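Tilent cutlery sorting – README and data card

Last updated: June 28, 2022

Tilent is the student project of our robotics club. We teach two arms to sort cutlery into a tray. This file describes the recordings we made during the spring term and how to use them. It was written by Remedios Montes, and Colleen Doucette corrected the part about the splits. If you are a new member, please read it before you copy anything from the club disk.

What is in the folder

The data has 800 episodes. One episode is one attempt by one pair of operators, from the start signal until the arms are back in the rest position. We kept the failed attempts also, because the group which works on error detection asked for them. They are marked with success = 0 in the table episodes.csv.

The episodes come from two tasks. The task "sort" begins with pieces on the table and finishes when all of them are in the tray. The task "hand over" begins the same way, but one piece must pass from the left gripper to the right gripper before it goes into the tray. There are 352 episodes of "hand over". All the others are "sort".

Each episode has its own folder with these files:

- joints.csv – positions of both arms, left arm first
- grip.csv – opening of both grippers, from 0 (closed) to 1 (open)
- top.mp4 – video from the fixed camera
- notes.txt – free text from the operators, often empty

The names of the operators are not stored. In the table they have a short code, and only the club leader keeps the list. 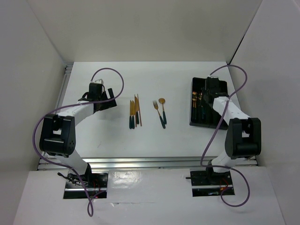

The start positions were the subject of a long discussion in the club. In the first weeks we put every piece straight and well separated, and the policy we trained, called Nika, learned this too well. When a fork was turned a little, Nika closed the gripper beside it. After that we agreed to lay the pieces as a person would leave them on a table. Some knives lie close together, the fork is at a slight diagonal, and a thin stick may lie under or against a knife, so that the operator has to decide which one to take first. The gold metal is also difficult for our simple colour filter, while the teal handles are found much more easily on the white table. If you write your own detector, we advise you to start from the handles.

Known problems

In 163 episodes the clock of the right arm is behind the clock of the left arm. The script fix_clock.py corrects this, but it must be run only once on each folder. If you run it a second time it moves the data again, and there is no warning.

The column "pieces" in episodes.csv was filled in by hand and contains mistakes. Please do not use it for training.

Two operators preferred to work very slowly. Their episodes are correct but long – you may want to cut the waiting time at the beginning.

Splits

We use 4 parts of equal size, named a, b, c and d. Train on three and test on the remaining one. The parts are divided by operator, so the same person never appears in two parts. Please do not mix them again by episode, as the results will look better than they are and cannot be compared with the older ones.

Use

Members may use the data for course work and for the club competition in July. For any other use, write first to Remedios. When you show results, please give the name of the data and the date of this file.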